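Is wax enough over an old shellac finish, or do I have to strip it?
Posted in Furniture Care

kestrel_lane
I picked up a small chest at the Malthorpe flea market and the seller swore the finish was original shellac. The top still shines but the front edge is rubbed through. A guy at the paint counter told me to strip the whole thing and put on polyurethane, and he quoted me 490 for his shop to do it. That seems steep for a chest I paid a lot less for. Everything I read online says wax fixes it. I have trouble believing either one. Who's right?

Raíssa Paiva
Neither, as far as I can tell. First find out what the finish is, and don't take the seller's word for it. Put a drop of denatured alcohol on a spot inside or underneath and wait a minute. If it goes sticky, it's shellac. If nothing happens and lacquer thinner softens it, it's lacquer. If both leave it alone you've probably got varnish or poly already, and the "original" story is doubtful.

Say it is shellac. New shellac bonds to old shellac, so there's no reason to strip it. Clean with mineral spirits, let it dry overnight, then pad thin coats over the worn parts. I used 4 coats on a sewing box. Bare spots will still look lighter unless you tone them first, so try your color on the underside. Wax goes on last and it won't hide bare wood, whatever the can says.

oldbarnhinge
just use Zanow paste wax. did my whole dining set and it looks new

Raíssa Paiva
A dining set with the finish intact, I'm guessing? Wax on bare wood also has to come off again before you can recoat, so I'd hold off.

Portela_Rd
Skip the 500 grit people recommend for the first pass. It clogs. I start at 320 and go very light. Can't help with the color matching, mine came out orange.
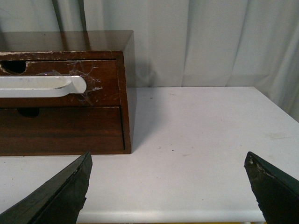

Can I put shellac on over wax that's already there?
Take the wax off first with mineral spirits and clean rags, changing rags often, because shellac sticks badly to a waxed surface.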